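Changes to Food Storage in the Kunelmont Shared Kitchens

Residents and staff of Kunelmont are advised that revised arrangements for the shared kitchens will take effect in September. The new rules apply to the kitchens in Jultus House and Bridance House and to the small pantry beside the Xenos reading room. They replace the notice posted inside the cupboard doors last spring, which should now be disregarded.

The most important change concerns labels. All food kept in a shared refrigerator must carry the owner's room or office number and the date on which it was placed there. Labels and pens are available at each front desk at no charge. Cooked food may be kept for 3 days. Unlabeled items will be moved to the lowest shelf, where they may be claimed for 72 hours before they are thrown away. Containers that are emptied in this way will be washed and placed on the rack by the service door, and those left on the rack at the end of the month will be donated.

Each kitchen has 16 numbered shelf spaces for dry goods. Spaces will be assigned by the Housing Office for one term at a time. Residents who already hold a space may renew it by returning the form delivered with this newsletter. Applications for the remaining spaces will be taken in the order received, and a waiting list will be kept for each building. A space may not be passed on to another resident without the agreement of the Housing Office.

Fresh fruit may be left out on the counters during the day, provided it is in a bowl or other open container. Fruit should not be stored overnight near the windows in Bridance House, where fruit flies were a problem throughout the summer. Apples and citrus keep well at room temperature for several days. Bananas, peaches and pears ripen more quickly and should be checked often. Cut fruit must be covered and refrigerated.

Residents are also asked to keep lids and containers together. A large number of lids without matching containers were collected from the Jultus House kitchen at the end of last term, and they may be reclaimed from the front desk until the end of October. Glass containers are permitted in all locations except the Xenos pantry.

The kitchens will close for cleaning at 9 p.m. on the last evening of each month and will reopen the following morning. Refrigerators will remain switched on during this period, but counters and sinks must be left clear. Personal dishes found in the sinks will be removed to the service rack.

Questions about shelf spaces should be directed to the Housing Office. Faulty refrigerators, leaks and broken fittings should be reported to Building Services through the usual request form, giving the name of the building and the floor.

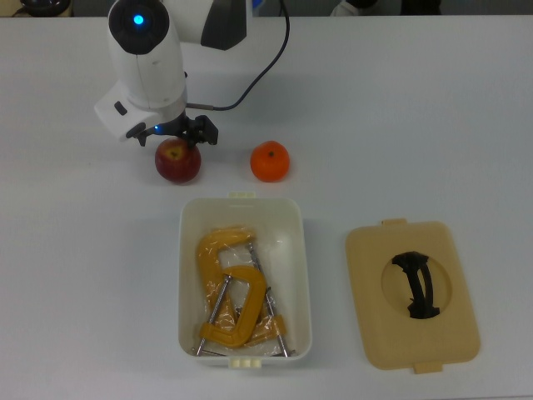 Fruit and an open container on a white tabletop.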